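# Two Hands, Lots of Mugs

Have you ever picked up a mug without looking? Your fingers just know! A robot's don't, so this season I've been trying out grippers to see which ones can cope with a handle.

A gripper is the robot's hand. The ones I like best have two flat fingers that slide together, like a crab's claw (minus the crab). The Plenard pair closes slowly and holds on tight. The Quartey pair is quicker, but it gave me 7 slips in 19 tries. Oops!

Then there are cameras. One kind stays still and sees the whole table. Another rides on the robot's wrist, so it gets super close, but it can't see much else. I used to think one was plenty, and now I always want both.

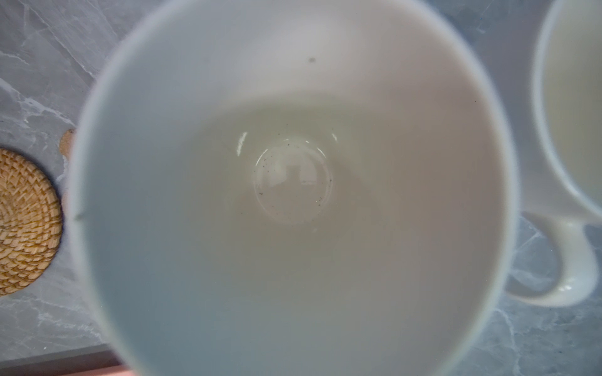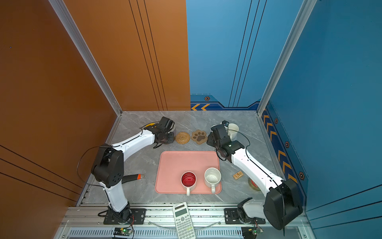
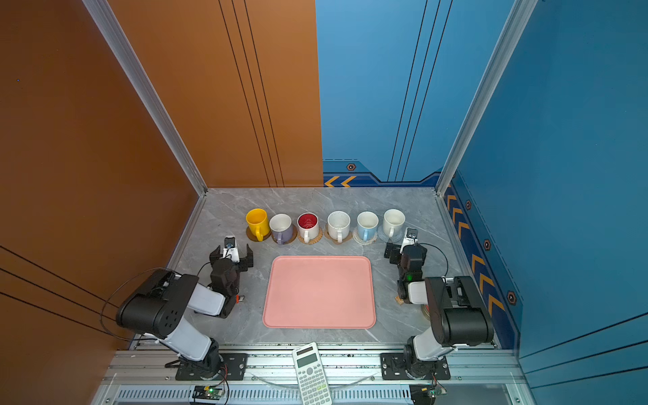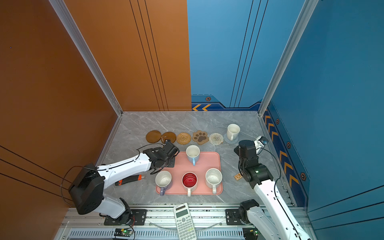 *Bollirbridge Junior Robot Club, Gripper Team*

Try it at home with a plastic cup! Put on thick mittens, use only your thumb and one finger, and lift the cup by its handle. Now look at it through a cardboard tube and do it again. Which part got harder? Write it down and bring it to club, I really want to know.

Abena Issahaku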